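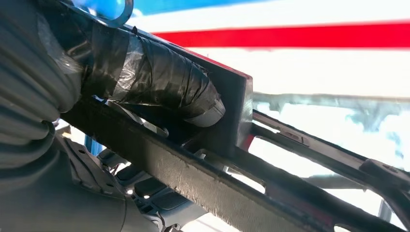 How long will a taped-up repair under the car hold?

3 shares · 10 comments · 2 min read

Bought a used Ondar wagon in February for commuting, 53 miles a day, mostly highway. The seller was a pleasant man who described it as "sorted underneath." I have since been underneath. Sorted is a generous word for somebody's evening with a roll of tape.

My regular shop quoted me $1,180 to take off everything that's been wrapped, see what's under it and replace what needs replacing. The car passed inspection, it doesn't drip on the driveway, and it makes no noise it didn't make on the test drive. My brother-in-law says leave it alone. He also drives a Cantero with a coat hanger for an antenna, so I weigh his advice accordingly.

Do I pay the money, or do I drive it and see? And is there any point going back to the seller? I have a text from him saying "no known issues," if that's worth anything.

dustpan_hal

Tape is fine. My dad ran a truck for years on tape and it outlived two of his dogs. If it isn't leaking it isn't broken. Spend the money on tires.

Lamduan Chaiyaporn

I'd ignore the dogs.

It depends entirely on what the tape is covering. Tape around a wiring loom is normal and some of it comes from the factory that way. Tape holding a plastic splash shield is ugly and harmless. Tape on a brake line, a fuel line or a steering part is a different matter, and if that's what you've got, stop driving the car until it has been looked at. You can't tell me which one it is by how tidy the wrapping looks. I've seen beautiful wrapping on terrible things.

Before you agree to $1,180, ask the shop to split the job. Pay for an hour of diagnosis only: car on the lift, wrapping off, written list of what they find, with photos. Tell them up front you want to approve each item separately. A decent shop will shrug and do it. A shop that insists it has to be all or nothing is telling you about its month. Ask which items are safety and which are "while we're in there." The second list is usually longer, and it will wait for your tax refund.

While it's up, have them look at the rubber boots too. A split one is cheap to deal with early and expensive to deal with after it has been eating road grit all winter.

On the seller: in most states a private sale is as-is, and "no known issues" is hard to do much with unless you can show he knew. If he did the wrapping himself, he knew something. Send him one polite message with the shop's list attached and ask if he'd split the bill. Leave out the word lawyer. People sometimes pay up out of plain embarrassment. If he's a dealer the rules are different, and you should call your state's consumer office before you call him.

And keep the text.

clutchbag

Had the same wagon, different color. The Bristarik parts catalog has most of the underside stuff for well under dealer price, but check whether your shop will fit parts you bring in. Mine would, but took the warranty off the labor and sighed the whole time.

Also what's your mileage? You didn't say.

dustpan_hal

One of the dogs was already old, to be fair.

Related
Can a shop charge me for a quote?
Clisier floor jack keeps sinking overnight
What does "as-is" mean in a private sale?
Inspection passed but the mechanic says it shouldn't have
Is undercoating worth it on an older car?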